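Ticket 2787
Product: Budley desktop client 3.4, Windows
Subject: Shared calendar entries show up one hour late for some staff
Opened by: Leen Saab, Harb front office
Status: Closed, fixed by configuration
Opened: September 2024

Original report

We use the shared calendar for room bookings. Since the office move, bookings made at the front desk show the right time on the front desk computer but show one hour later on the computers upstairs. A booking entered for 10:00 appears as 11:00. It happens with new bookings and with repeating ones. Bookings made upstairs look fine upstairs and one hour early at the front desk. The clock in the corner of the screen is correct on every machine. I have signed out and back in, and restarted the client twice. No change.

Support, first reply

Thanks for the clear report. Please check the following on one front desk machine and one upstairs machine and send us the results for each.

1. In the client, open Settings, then Calendar, and tell us what is listed under Time zone.
2. On the same page, tell us whether "Use system time zone" is checked.
3. In Windows, open Date and time and tell us the time zone and whether "Adjust for daylight saving time automatically" is on.
4. Open Help, then About, and send the build number.

Please don't edit the existing bookings by hand yet. If the cause is a zone setting, they will correct themselves when the setting is fixed, and any you have moved will then be wrong.

Reply from Leen Saab

Front desk: time zone in the client is Central, "Use system time zone" is checked. Windows says Central, daylight saving adjustment is on. Build 3467.

Upstairs: time zone in the client is Eastern, "Use system time zone" is not checked. Windows says Central, daylight saving adjustment is on. Build 3467.

I did not know the client had its own time zone. I changed the upstairs machine to Central and the bookings moved to the right time. After a restart it went back to Eastern.

Support, second reply

That explains the one hour difference. The client stores each booking in universal time and converts it for display, so the stored bookings are fine. The upstairs client is showing them in the wrong zone.

The setting going back after a restart means something is writing it again when the client starts. The usual source is a profile file pushed out by an administrator. Please look in the client's program folder for a file named defaults.ini and paste the section that starts with [calendar].

Reply from Leen Saab

The file is there on the upstairs machines and not on the front desk ones. The section reads:

[calendar]
timezone=Eastern
use_system=0
lock=1
week_start=1

The upstairs computers were set up by Domden before we took over the lease on that floor. I don't have admin rights to change the file, but I can ask for them.

Support, third reply

The lock=1 line is the cause of the setting going back. With the lock on, a user can change the zone for the current session, and the client restores the file's value at the next start. Steps to fix:

1. Close the client on the machine. Check the tray as well - it keeps running there after the window is closed.
2. Open defaults.ini as an administrator.
3. Change use_system=0 to use_system=1.
4. Change lock=1 to lock=0.
5. Delete the timezone line. It is ignored when use_system is on, but leaving it in can cause confusion later.
6. Save the file and start the client.
7. Open Settings, then Calendar, and confirm that the zone reads Central.

Leave week_start as it is unless you want the week to start on Sunday.

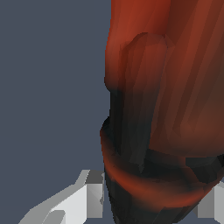
If you have many machines to change, correct the file on one and copy it to the others. The file holds no user names or passwords and can be shared between machines on the same build.

Reply from Leen Saab

Got admin rights and did the first machine by hand. It kept Central after two restarts. Copied the file to the rest. All of them are fine except one, where the client now starts with error 716 and the calendar is blank.

Support, fourth reply

Error 716 means the client can't read defaults.ini. On a copied file this is normally a permissions problem. Right-click the file, open Properties, then Security, and give the Users group Read access. Then restart the client.

Reply from Leen Saab

That was it. Users was missing from the list. The calendar loads and the times match the front desk. I checked a repeating booking into December, past the clock change, and it stays at 10:00 on both floors. OK to close.

Closing note

Cause: locked time zone in a leftover defaults.ini. No change to the product. Request filed to show a notice on the Calendar page when a setting is locked.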